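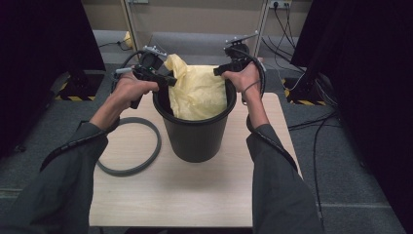
Waste Bin and Liner Check: Work Rooms, Stistlow Building
August round, with comments

Scope: small bins with a loose rim ring and a thin plastic liner. Floor-standing bins are on a separate sheet. Mark each item OK, Fix, or Not checked. A blank does not mean OK, whatever the last round assumed.

1. Bin body free of cracks and sharp edges.
OK. Run a hand around the lip with the liner out. Looking at it from the doorway doesn't count.

2. Bin stands upright without rocking.
OK on the table. I would like to see the same result on carpet before anyone signs for the whole building.

3. Bin kept on the floor when in use.
Fix. The old sheet says "bin location suitable" and leaves it there. Suitable for what? A table is fine for changing a liner. I don't accept it as a place to leave a bin.
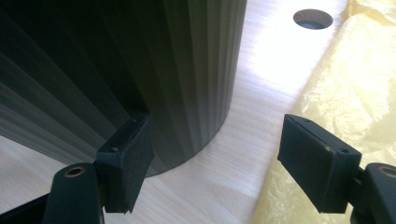

Checked and written up by: Room Safety Inspector, Ciltmont Facilities

4. Outside of bin clean, including between the ribs.
Not checked on every bin. Ribbed sides hold dust, and a quick wipe across them only cleans the high spots. Wipe up and down. If the cleaning log says "wiped," ask which way.

5. Tabletop holes clear.
Fix. A round hole in a table is going to collect twist ties and scraps of liner sooner or later. Two of the rooms on this round had no cover on file. The reply I got was that covers are "on order," same as in the spring.

6. Liner is the right size for the bin.
Marked OK by the previous round. I am changing it to Not checked. The Zollico order form lists one size for the whole building, and I don't believe one size suits every bin on the inventory. Count per carton is 500. The stock sheet shows 1,553 liners on hand, which is a very exact number for a closet with open cartons in it.

7. Rim ring seated all the way around.

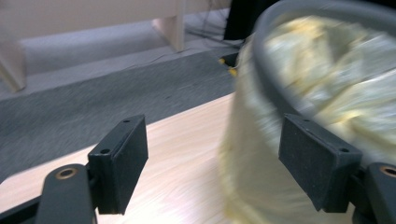 Item 7: lined bin with the gray rim ring in place.

Press down on the ring at four points. If it lifts anywhere, take it off and start over. A ring that looks level can still be sitting on a fold of plastic, so I won't pass this one on looks.

8. Liner comes out in one piece.
Taheri, who supply the bins, say to gather the top and lift straight up. Fine, if the bag is light. I want it tried with a full one. The training notes describe 50 practice changes and don't say what was in the bags, if anything. 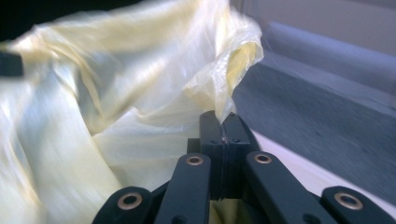 The same goes for the claim of 100 percent "no tears" in those notes. Thin film can split low down where no one looks until it drips. Check the bottom seam before carrying the bag across a room, and check the inside of the bin after.

9. Used liners not left on tables or floors.
Fix. Put this on the closing list for 5 p.m. and have someone initial it.

10. Spare liners stored away from heaters.
OK.

Result: not passed. Items 3, 5 and 9 need fixing; items 4, 6 and 8 need a real check. Item 7 stays open until the press test is done on every bin.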